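Scene validity rules for simulated tabletop work, revision 4

12 Sep 2020

Revision 3 of my scene rules lasted from November until this week. It had 19 clauses, four of which contradicted each other, and one that referred to a table model I deleted before the rules were written. Revision 4 is shorter. I am posting the reasoning along with the clauses, mostly so that I can find it again.

Scope first. The rules cover rendered tabletop scenes with one or two fixed-base arms and parallel grippers. They do not cover mobile bases, and they do not cover physical cells, where the applicable safety standards govern and a blog does not. The layout I work in is called Balta. The checker that runs over it is called Lenico, and it is a few scripts and a config file.

1. Naming

Every camera gets a name that states what it is mounted to. "Left" and "right" are always given from the base of the arm, looking out over the table. Revision 3 allowed either convention provided it was declared in the header. In a review of 235 episodes, Kuo-hua Tu found 99 with no declaration at all. The option is gone.

2. Start state

An episode is valid only if the start state can be reproduced from the log alone. That means object poses, joint positions, gripper opening, light settings and the random seed. Object scale is now mandatory too. A die and a soda can have very different tolerances for a bad scale value, and the small objects are where the errors hide.

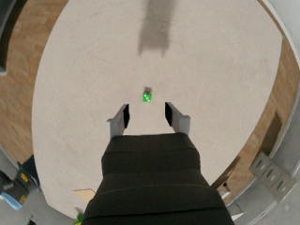 Alignment before a grasp is checked in the gripper coordinate system and never by eye from the wrist view. A wide lens makes a small lateral error look like none when the object is near the centerline. Lenico reads the object pose, transforms it, and compares the lateral offset with the limit in the config. If the offset is over the limit, the approach is logged as misaligned even if the grasp later succeeds. Success and alignment are separate columns. Combining them was the worst decision in revision 2, and I defended it for too long.

3. Clearance

Both fingers and the gripper body must be clear of static geometry at every logged step, not only at contact. Static geometry includes table legs, base plates and walls. People tend to register the tabletop as a collision body and forget what holds it up. Price, the older layout, had legs with no collision mesh, and the planner made free use of that. I had to withdraw 148 episodes.

A wrist pose that points past the table edge is permitted. It has to be tagged off-table so that the frames are not counted as workspace coverage. 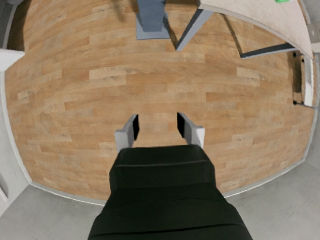
Off-table view under clause 3. Open gripper over the floor, table legs at upper right.

The tag is computed from the pose, so there is no excuse for it to be missing. Where it is missing, Lenico fails the episode with code 110 and stops. It does not attempt a repair. Automatic repair of metadata is prohibited throughout revision 4, including for things that are obvious, as two tools with different ideas of obvious will eventually be run on the same folder.

4. Two arms, one table

If two arms share a table, the log must state which one is active at each step. An idle arm is still a collision body and still casts a shadow, so it stays in the scene and its joint positions are recorded like any other. Hiding the idle arm to save render time is a violation.

The shared zone is defined once per layout, in table coordinates, and is not edited per task. An arm enters it only after the other has reported clear.
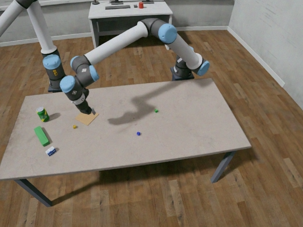 Two-arm table from the overview camera. Right arm over the tan square, small cubes and larger items spread across the top.

5. Distractors

Objects that play no part in the task are allowed and encouraged, with two conditions. They must be listed in the log, and none may share both shape and color with the target unless the task is specifically about telling them apart. Size alone does not count as a difference. I have seen too many instructions of the "pick up the green one" type written by someone looking at a single object, for a table that held more.

Background furniture is exempt from the object list but is fixed per layout. Moving a desk makes a new layout and needs a new layout name.

6. Open items

Shadow softness is unspecified. Zavutthorpe, the next layout, uses a different light model, and I would like numbers from it before writing a clause.

The lateral limit is one value for all objects. It should probably scale with object width. Kuo-hua Tu disagrees and wants an absolute value per gripper, which would be easier to audit. For now the single value stands.

Revision 3 logs remain readable. They will not pass.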